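가사 작업 자동화 가능성 평가 절차: 의류 접기 편 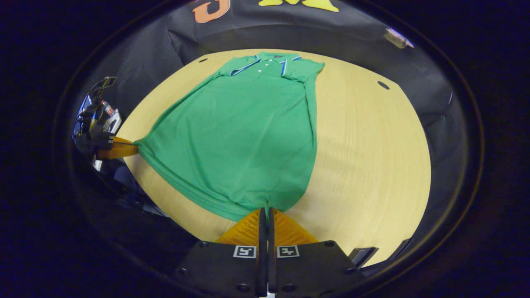 본 안내는 세탁물 정리 공정에 자동화 장비의 도입을 검토하는 시설 담당자를 대상으로 한다. 의류 접기는 사람에게는 단순한 작업이나, 기계에는 여전히 난도가 높은 작업으로 분류된다. 천은 잡는 위치에 따라 형태가 계속 달라지며, 한 번 생긴 주름이 다음 동작의 기준점을 가리기도 한다. 도입 여부는 시연 영상만으로 판단하지 말고, 아래 절차에 따라 자체 평가한 결과를 근거로 결정하기 바란다.

1. 평가 대상 품목 선정
현장에서 처리량이 가장 많은 품목부터 선정한다. 수건과 같은 사각형 직물은 비교적 안정적인 결과를 보이므로 기준 품목으로 적합하다. 깃과 단추가 있는 폴로셔츠는 반드시 포함한다. 깃이 접히거나 앞여밈이 틀어지는 오류는 수건 시험에서 드러나지 않는다.

2. 작업 단계 구분
전체 작업을 펼치기, 밑단 잡기, 소매 접기, 몸판 접기, 적재의 다섯 단계로 나누어 기록한다. 완료 여부만 기록하면 실패 원인을 파악할 수 없다. Steltum 시험실의 3월 평가에서는 총 1527회의 시도 중 147회가 밑단 잡기 단계에서 중단되었으며, 대부분 천을 두 겹으로 집은 경우였다.

3. 작업대 준비
작업대 표면은 무광으로 하고 의류와 색상 대비가 분명해야 한다. 주변의 다른 직물은 치운다. 조명은 평가 기간 중 변경하지 않는다.

4. 시작 상태의 설정
평평하게 펼친 상태, 한쪽이 당겨져 비스듬히 주름진 상태, 뭉친 상태의 세 가지로 시험한다. 공급사가 제시하는 성공률은 첫 번째 상태에 한정된 경우가 많으므로 조건을 서면으로 확인한다. Dronutell 및 Beltness 장비를 비교할 때에도 동일한 시작 상태를 적용한다.

5. 개입 횟수의 기록
작업자가 천을 바로잡거나 장비를 재시작한 경우에는 모두 개입으로 처리한다. 개입 후 완료된 시도를 성공에 포함해서는 안 된다. 품목별 시도 횟수는 약 2000회를 권장한다.

6. 결과의 해석
평가 책임자 Elango Kulkarni의 의견에 따르면, 현 단계의 장비는 품목이 일정하고 처리 시간에 여유가 있는 시설에서 보조 수단으로 검토할 수 있다. 품목이 수시로 바뀌는 가정 환경에서 무인으로 운용하는 것은 아직 권장하지 않는다. 개입 한 건에 소요되는 시간이 수작업으로 한 벌을 접는 시간보다 길다면 도입을 보류한다.

평가 기록지는 Pillai 양식을 사용하며, 품목별로 별도 작성한다. 장비의 소프트웨어가 갱신된 경우에는 4번 항목부터 다시 실시한다.

최종 개정: 2023년 8월 15일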